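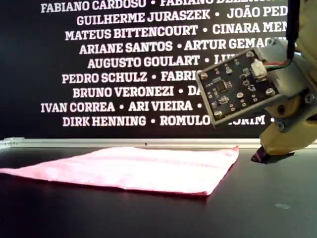

A name wall, sometimes called a roll of names or a thank-you wall, is a large printed panel or hanging that lists the people connected with a place, a club or a piece of work. It does much the same job as the old painted honours board, though it is usually cheaper to make and a good deal easier to replace when somebody has been left out. White capitals on black are a common choice, set in a bold slab-serif face, with the rows centred and stacked closely and a small round bullet between one name and the next. Run on in this way, the names fill the width of the panel and read almost like a single long sentence, and a visitor looking for a friend has to go through it line by line - a pleasant enough way to spend a few minutes.

Layout

The older habit was to give each name a line of its own, and this still suits a short list of 20 or so. Once a list goes past 50, most makers prefer running rows. The sign painter Cillian Quinlan, whose handbook Flormont is still passed around among letterers, advised leaving a plain band beneath the last row, so that furniture pushed up against the wall would not hide anybody.

Order of names

Alphabetical order is the usual rule, but plenty of walls ignore it. The Odero reading room, which put up its first panel one November with roughly 100 names, listed people in the order they had joined. Jahangir Karunaratne, who set the lettering, moved a few of the longer names about to even up the rows - a liberty that was grumbled over at the time and kept when the panel was reprinted.

See also: Honours board; Slab serif; Interpunct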